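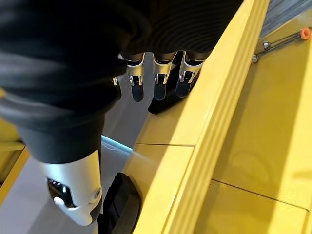 Event Hire Operations
Handout: pricing and deposits for marquee and furniture hire

4.1 Terms

Hire charge: the sum paid for use of the item over the stated period. The period runs from delivery to collection unless the contract says otherwise.
Deposit: money held against loss or damage. It is a liability in the accounts until it is returned or kept under the contract.
Utilisation: days on hire divided by days available. Days spent in cleaning or repair are left out of the days available, but must be logged, or the figure will flatter the stock.

4.2 Setting the charge

Start with the purchase cost and the number of hires the item is expected to survive. The first divided by the second gives the cost of wear per hire. Add cleaning, labour, transport and a share of storage and insurance. Margin is applied to the total.

Worked case. Distwood Hire buys a frame marquee for 4000 pounds and lets it at 400 pounds a weekend. Ten weekends bring in the purchase price, before any running costs. The owner treats the eleventh weekend as profit. This is wrong on two counts: the running costs of the first ten have not been recovered, and no sum has been set aside to replace the roof panels, which wear out before the frame does.
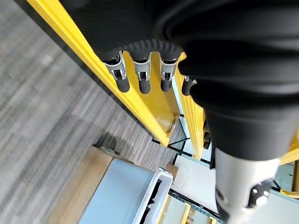 Handout 4, page 2

4.3 Short and long hires

A second day rarely costs the firm as much as the first. Delivery, erection and collection are each paid for once. Most price lists therefore set a high first-day rate and a lower rate for each day after it. Weekday hires may be priced lower again where the stock would stand idle, provided the item can be back, checked and dry before the weekend. 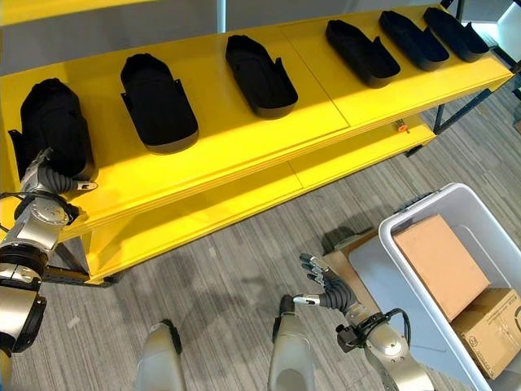 4.4 Deposits

A flat deposit is easy to quote and often too small for large orders. A deposit based on replacement cost is fairer but may put off private customers. Plomow Events uses a middle course: a flat sum for furniture, and a share of replacement cost for anything with a motor or a fabric roof.

Take an order of 66 folding chairs for a village fete at Cistuvmont in August. The chairs are cheap singly. The usual loss is a few pieces not returned, 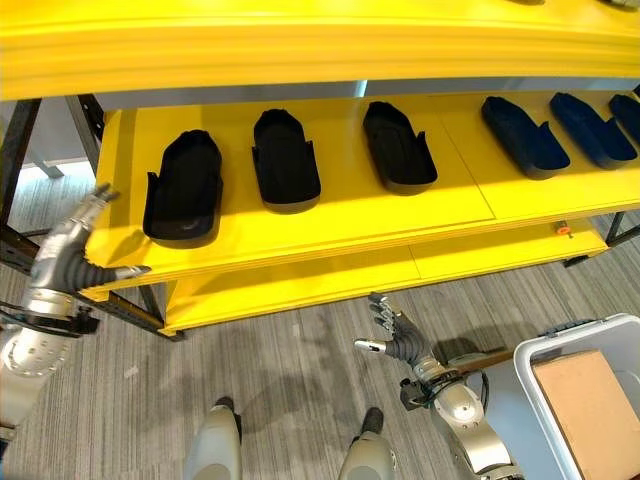
and the deposit should cover that, together with the staff time spent counting and chasing. It need not cover the loss of the whole order, which is a matter for insurance.

Deductions should be listed item by item and sent with the balance. Read the Choo contract in the course pack, clauses on damage and late return, before the seminar. Bring a price list from any local hire firm.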